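Mayrhofer in Gimness: is the late check-in reliable, and is the airport bus worth it?

Asked by Polyxeni Karras
Posted 13/03/2025 in Hotels and Guesthouses

I have a room booked at the Mayrhofer in Gimness for two nights at the end of the month, with my mother. Our flight gets in at 11:40 pm, and by the time we have our bags it will be after midnight. The booking page says check-in is until 11 pm and "later by arrangement." I sent a message through the booking site and got an automatic reply saying the hotel would answer, and so far it hasn't.

What I would like to know from people who have stayed there:

Does somebody wait at the desk if you arrive late, or do they leave a key for you? Do they charge for it? My confirmation doesn't mention a fee, but a few of the older reviews do.

Also, is the airport bus still running at that hour? The Sisel company's timetable shows a last departure at 12:30 am, but there is a small letter next to it and I can't find what the letter means. My mother is fine with stairs but not with long walks in the dark, so if the stop is far from the hotel I would sooner book a taxi now.

Last thing. The rate without breakfast is quite a bit lower. Is the breakfast good enough to pay for, or is there a bakery nearby?

Thanks in advance.

3 replies

northgate_len

Stayed there last year. Fine hotel, bed was hard. We drove so I can't help with the bus. Breakfast was OK, the eggs were cold by nine. Just call them.

Tilda W.

We have stayed at the Mayrhofer 4 times, most recently in the winter, and arrived late on two of those trips.

The desk closes at 11 pm and they mean it. After that the night door on the side street works with a code. You have to get the code from them before you travel. They don't send it automatically, and a message through the booking site is the slowest way to ask. Write to the hotel directly, using the email address at the bottom of your confirmation, and put your arrival time and booking number in the subject line. The second time I did this I had the code the same afternoon. It opens the outside door and also the little key cabinet on the wall just inside, where your room key is in an envelope with your name on it.

There was a late arrival fee until they put in the cabinet. We were not charged on our last stay. I would still ask them to confirm it in the same email, so you have it in writing.
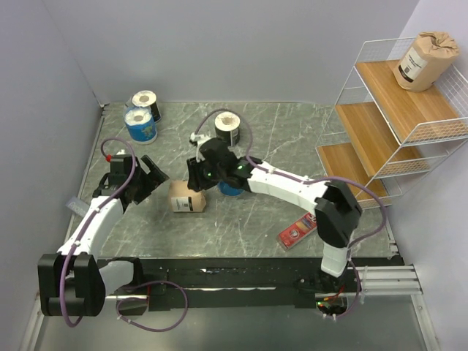 As for the bus, the letter next to the 12:30 departure meant "summer timetable only" when we were there. In March the last one left at 11:55 pm, and you would be cutting it very close with checked bags. The ride takes 30 minutes and stops at the old post office. From there it is a short walk uphill on cobbles, not well lit. With your mother and suitcases I would take a taxi.

Book the taxi ahead. There is a rank outside arrivals but it empties quickly after the last flights. We used Prokance both times. You give them the flight number and they adjust if the plane is late. They took a card in the car. Ask for the side street entrance, otherwise they will leave you at the front door and you will have to walk around the building.

On breakfast, I would skip it for two nights. It is a plain buffet with bread, ham, cheese, yogurt and boiled eggs. The bakery on the corner by the tram stop opens at seven and has a few tables. If your mother likes a sit-down breakfast without going outside, then pay for it, but you can add it at the desk the evening before at the same price we were quoted online.

One more point. Ask for a room at the back. The front rooms look onto the square and the street cleaning starts early. The elevator goes to every floor except the top one, where you have to climb the last flight, so mention that as well if you don't want it.

R. Dunmore

Agree on the taxi. I want to correct one thing above, the night door code is changed every day now, or it was when I stayed. If your flight lands before midnight but you get to the hotel after, make sure you have the right one. I had the code for the day before and stood there until another guest came back and let me in. There is a phone number on a sticker beside the door and somebody did pick up, but it took a while.

The building dates from before 2000 and the heating in the back rooms is slow. Turn it on when you come in and it is comfortable in an hour or so. Extra blankets are in the top of the closet.

Polyxeni Karras (original poster)

Thank you, this helps a lot. I emailed them directly and had an answer by the evening. No fee, and they are sending the code on the day we travel and will leave us a room at the back on the second floor. I have booked the taxi and left breakfast off for now.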